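The error log said "none"

There is a line in the October report from the Carkmont towel trial that I have read more often than is healthy. It says that over the period the cell completed 853 lifts with no recorded faults. A few pages on, in a smaller typeface, it says that 21 of those lifts were "reviewed manually after the event". You have to go to the appendix to learn what was being reviewed. In each of the 21 the arm picked up a cloth, raised it, carried it over and reported success, and in each of them something had gone wrong on the table underneath. A second cloth had been dragged along, or something small had been swept towards the edge, or the cloth had come up in such a heap that it was laid down on top of the thing it was meant to be cleared away from.

No recorded faults. Both statements are true, and I think the gap between them deserves more attention than anything else in the document.

I should say where I stand. I spent a long time in commercial laundries before I started writing about them, and I've been shown a good many machines that were going to do away with sorting by hand. Some of them were fine machines. I'm not against the idea. Sorting linen is hard on the wrists and dull on the mind, and if an arm can do a decent share of it I'd be glad. What I object to is being asked to clap before anyone has told me what counts as a mistake.

The set-up at Carkmont is simple enough to explain. Bristitz supplied the arm and the gripper. Zestis wrote the software that decides where to pinch. Carkmont runs the building and wants to know if the two together can be trusted near a folding table with people working at it. The task is to take one cloth from a table with other items on it, lift it clear, and put it down where it is wanted. A child of five can do it, which is the sort of remark that makes engineers sigh, and they're right to sigh. Cloth is awful stuff for a machine. It has no fixed shape, it hides whatever is under it, and it sticks to its neighbours. I grant all of that.

But the cell only ever asked itself one question, and it was whether the fingers were holding something. If the gap between them stayed open by the thickness of a bit of fabric, the lift was a success. That is the whole test. It didn't weigh the load. It didn't look at the table again once the cloth was in the air. It had a camera, and the camera was used before the pinch to choose a spot, and after that its pictures went to a folder.

So when the gripper closed on two layers instead of one, the test passed, and passed rather handsomely, as two layers hold the fingers open better than one. The worst lifts in the appendix have some of the highest confidence scores in the whole trial. I had to read that twice.

Jericho Lagman, who wrote the appendix and I suspect had to argue for it, puts this more politely than I would. The grip signal, he writes, "is a measure of the hand and was treated as a measure of the job". I rang him to ask how the bad lifts came to light. The answer was that a person had come in to tidy up between runs and kept finding things out of place. Small things, mostly. She mentioned it, and mentioned it again, and in the end he sat down with the folder of camera pictures and went through it. Had she simply put everything back each time, as most people would, the trial would have finished with a clean sheet.

I find that more worrying than the failures themselves. A machine that drops a towel has done no harm to speak of. You hear it or see it, you pick the towel up, and somebody writes it down. What Carkmont had was a machine that got it wrong quietly and then told everyone it had got it right.

The usual reply is that this is what trials are for. I've heard it from Bristitz, I've heard it from Zestis, and I have some sympathy. You try a thing in a back room so it doesn't go wrong in the front. Fine. But a trial only teaches you about the faults you're set up to catch. This one was set up to catch dropped cloths, and it caught all of them, and the rest came in by the side door because a person was bothered by the mess.

There was one lift that did stop the trial, for two days. A cloth had been carried sideways at low height with its bottom edge trailing, and it took a small tub along with it, over the side of the table and on to the foot of the arm. The tub was empty. Had it been a tub of the stuff we used to keep on folding tables for stains, I'd be writing a different sort of article. The response was to raise the carrying height. Reasonable, you might think. Yet the higher the cloth goes, the longer it hangs in front of the arm's own camera, and the less anyone can tell about what's going on behind it. They fixed the snag and made the blind spot bigger in one go.

That brings me to the pictures. Lagman let me look through a part of the folder, including lifts nobody had marked down as bad, and I came away thinking that the arguments about software were slightly beside the point. Most people who talk about robot vision imagine the machine failing to recognise something. Often the trouble is plainer. For a good part of each lift there's a great big piece of fabric in the way.
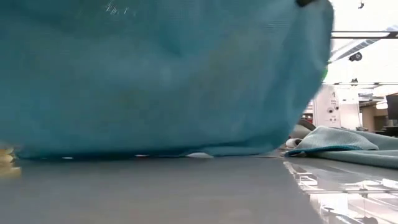 Teal mesh cloth on the way up, gripper at the top. The second cloth lies to the right.

I'm not offering that as one of the failures. I couldn't tell you from a single picture how the lift ended, and nor could anybody else, which is rather my complaint. Look at how little table the cloth leaves you. There's a thin gap under the hem with a few pale specks in it, and I can't say whether they are things lying on the table or just light coming through. There's something yellow on the far left, half covered. A person standing there would bend down and look, or lift the cloth with one hand and feel underneath with the other. The cell did neither. It checked its fingers and moved on.

Zestis has since proposed a fix, which is to have the camera take another look at the table after the cloth has been put down and compare it with the view from before. It's a good idea. It is also such an obvious idea that I'd like to know why it had to wait for an appendix. When I asked, I was told that a second look adds time to every lift, and that the customer had asked for speed. The customer in this case was Carkmont. Carkmont told me it had asked for reliability. I expect they are both remembering the same meeting.

I went to see the Cabrera site, where an older version of the same cell has been running on napkins for a while, to ask if they had ever had the same trouble. The shift lead said no, never, the fault screen is nearly always blank. I asked who checks the table. She said they all do - you just sort of put things straight as you go past. I don't blame her for a moment. That's how a good crew behaves. But it means the machine's clean record is being written by the people standing next to it, and when someone in an office decides the numbers are good enough to move those people elsewhere, the record will go with them.

What would I like to see? Less than you might expect. I don't want the trial scrapped. I'd like the word "success" taken away from the gripper and given to something that looks at the whole table. I'd like every bit of putting straight by hand written down as a fault until somebody shows that it wasn't one. And I'd like the appendix moved to the front, in the same size of type as the rest.

Carkmont says the next round will include the second look, and that the carrying height is "under review". Bristitz is talking about a gripper that can tell one layer from two by feel, and has shown me a drawing of it. I've seen a lot of drawings. Lagman is staying on, and tells me he has asked for the person who tidies between runs to be given a form to fill in. When we last spoke the form hadn't been approved.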